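3.2 Household survey on repair and disposal

The second part of our study looked at what people do with small household appliances after they stop working. In April we sent a paper questionnaire to 200 households in Lakero and received 199 of them back, a very high rate that we owe to the patience of Remedios Miranda, who visited many homes in person. Each household was asked to name the last device it had replaced, and the reason for it.
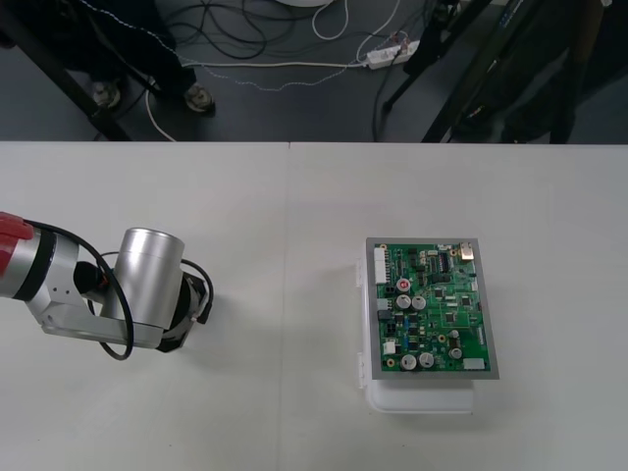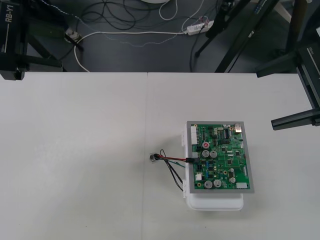 Figure 5. Work tables with light tops. The second photograph shows a green circuit board in a gray frame, on white plastic.

The answers were coded by two readers (Cantero and Guillot) who did not see the work of each other. Where they disagreed, the third author decided. The most frequent reason for replacement was the price of the repair, and the age of the device came after it. Several persons wrote that they did not know where a repair could be requested - this was more common in the older part of the town, where the last shop, Aguirre, closed before our study began.

We also asked if the old device was still kept at home. Many families answered yes, usually in a closet or a garage. This makes the estimates of Quintana and Lorente difficult to apply to our case, as their model supposes that a device leaves the house in the same year in which it is replaced. We return to this question in Section 5.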